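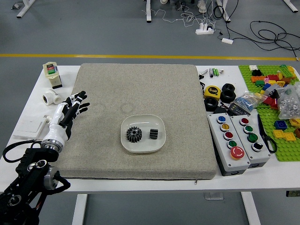

Registration for the Sorncombe Family Kite Afternoon is now open. The event will be held in September on the upper field at Rukthorpe Meadow, from 1:00 p.m. until 5:00 p.m. Admission is free for all residents of Sorncombe and Nustville.

Families may bring their own kites or borrow one at the welcome tent. The Department has 131 kites available for loan. Borrowed kites must be returned to the same tent by 4:30 p.m.

The field will be divided into two areas. The north side is reserved for children under eight and the adults with them. Stunt kites and dual-line kites may be flown on the south side only. Please do not cross the rope while kites are in the air.

Lines may not be longer than 300 feet. Metal line and glass-coated line are not allowed anywhere in the park.

Parking: the Kamata Road lot will open at noon. The smaller lot by the tennis courts is closed for paving, and cars left there will be ticketed. Strollers and wheelchairs should use the paved path from Kamata Road. The gravel path has a steep section near the creek.

A repair table will be open next to the welcome tent for the full afternoon. Staff can replace broken spars, patch small tears and re-tie bridles. Winding reels will be looked at as time allows, but we cannot promise same-day repair of geared models.

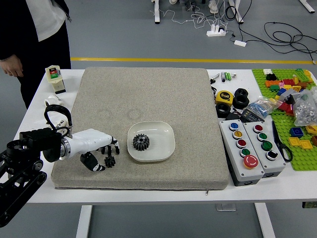

Families who plan to service a geared reel at home before the event should work on a padded surface and keep all parts together. A shallow bowl is useful for this. The white one shown has one gear resting in it while a smaller gear is held just over the pad, and the same habit will serve well at a kitchen table. Please put the reel back together before you leave home - the repair table does not stock spare gears.

Food: two vendors will be at the picnic shelter until 4:00 p.m. Outside food is welcome. Grills are not permitted on the upper field, but the fixed grills by the shelter may be used on a first-come basis.

Dogs must be leashed and kept outside the flying areas.

If winds are too strong or lightning is forecast, the event will move to the following weekend. A decision will be posted on this account by 9:00 a.m. on the day. Light wind is not a reason for cancellation.

Attendance is limited to 1000 people, including children. Each household should register once and list everyone who will attend. Forms are available at the Rukthorpe branch library and at the Department's front desk.

Questions about access or kite loans may be sent by reply to this thread. Replies are read during office hours.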